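How to write a short political fable

Pick one public quarrel, and keep it small. A fight over parking in Parcombe will do. Give each side an animal and decide what each animal wants before you name it.
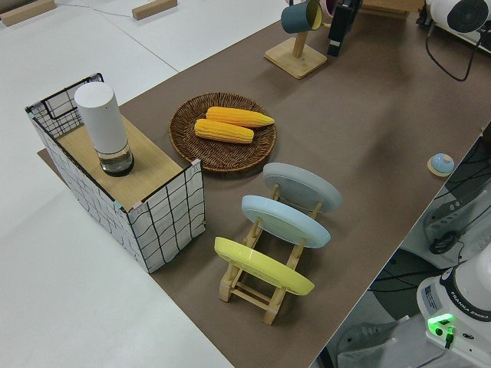 Puns on real names wear out fast, so allow yourself one per character. Set a limit of 900 words for the first draft. Open in the middle of an argument and let the animals talk.

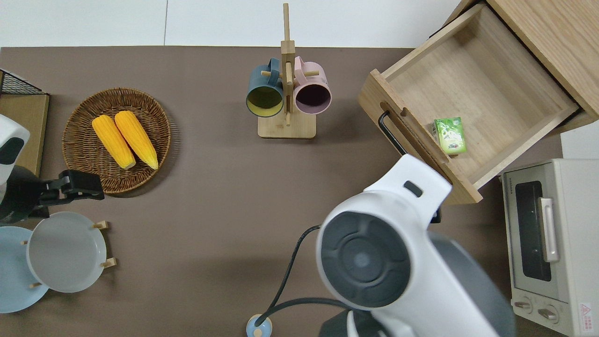
Inès Joly disagrees about the limit: 400 words is plenty, and anything longer turns into a speech by the owl.

Read the draft aloud and mark every line where an animal explains the joke. Cut those lines first. 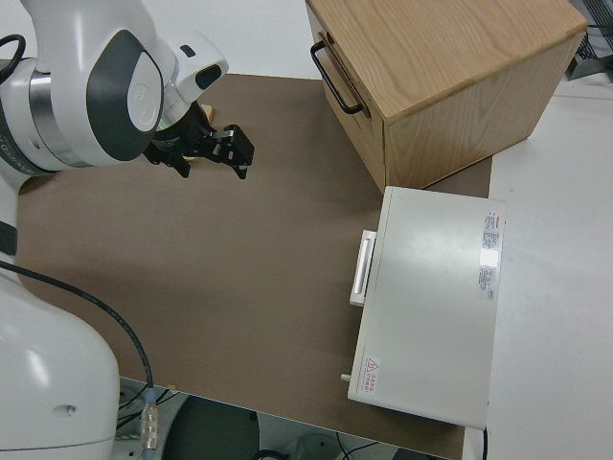
Robot arm with a black two-finger gripper over a brown board

Next, check the ending. If the last 50 words state a moral, delete them and stop on something an animal does.

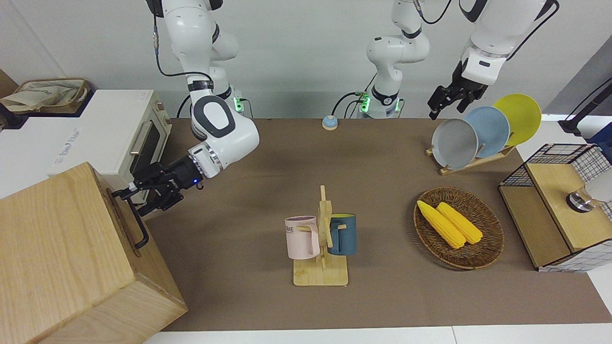 Put the draft away until the next morning, then fix the title.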